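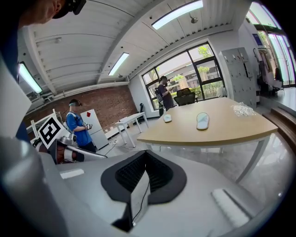

Dark blue is the color people wear when they have decided not to think about color. That was our working hypothesis, anyway, and Honeylyn wrote it on the first page of the project notebook in dark blue ink. The shirt in the upper left corner is a fair sample of what we were up against: dark blue, plain enough from what shows of it, and easy to pass in a hallway without remembering it. Our project asked how common such shirts are in Sarnley, and whether the people wearing them had picked the color on purpose.

Method
We stood in 3 places (the library steps, the bus stop on Trindade Street, and the covered market) and wrote down the color of every upper garment that went by. Coats were counted only if they were closed. Scarves were ignored after a long argument. Each of us kept a separate tally so that we could compare them later, and this is how we learned that Rommel believes in a color called "petrol" and Honeylyn does not. Petrol was merged into dark blue for the final count. Rommel would like his objection recorded.

We also handed out a one-page questionnaire. Our goal was 500 completed forms. We got far fewer, and a number of those had been filled in by the same cheerful man at the bus stop, so we have used the written answers only as color, so to speak.

Results
We recorded 1365 upper garments, of which 445 were dark blue. Black came second, gray third. Yellow did badly except at the market, where one stall dresses its whole staff in it.
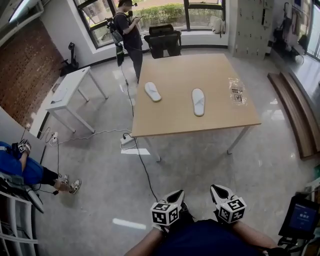 The library had the highest share of dark blue, and the share went up toward closing time. We have no explanation for this. Our supervisor suggested that the light was going and we were calling everything dark blue by then, and we have put that under Limitations, where it belongs.

The answers to "Why did you choose this color today?" were mostly short. "It was on top" was the most popular. Other replies included "It goes with my other one," "My mother," and "Is this for Weltura?" Weltura is the clothing shop opposite the library, and it was not involved, although the manager did come out twice to ask what we were writing down.

Nearly all the people in dark blue who filled in a form said they owned at least one more top of the same shade. Several could not say how many. One asked us to stop asking.

Limitations
Apart from the light, the main problem is that we did not count on rainy days, when closed coats would have told us more about coats than about shirts. We also counted anyone who walked past twice as two people. Both of us were wearing dark blue for most of the project and took care not to include ourselves, except once, in the window of the Stestero bakery, by mistake. That entry has been removed.

Further work
A second count in September would show whether the color holds up when people are back from vacation and briefly willing to wear orange. Rommel wants to add trousers. Honeylyn has asked that somebody else do the trousers.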